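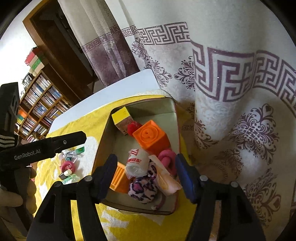
Nusrat Samarakoon

Minutes of the Toy Library Working Group, Cestmont Community Centre, February 9, 2021

Present: S. Hodžić (Chair), J. Wouters, P. Kodikara, N. Samarakoon (Minutes)
Apologies: L. Picard

1. Previous minutes
The minutes of the December meeting were accepted without change.

2. Mixed trays
Members considered the sample tray set out on the yellow cloth, with its orange blocks, leopard-patterned plush toy and small carton. Mr. Wouters asked that soft toys be stored separately — the plush items need washing between loans. Agreed.
The white item in plastic wrapping, with red printing, is to be removed from the tray. Household items will no longer be lent with toys.

3. Catalogue
Ms. Kodikara reported 128 toys entered and 57 still to be labelled. Colour-coded labels were approved to a limit of $50.
Action: P. Kodikara

4. Shelving
The Parnico quote of $395 was deferred pending measurements of the storeroom.
Action: J. Wouters

The meeting closed at 8:15 p.m.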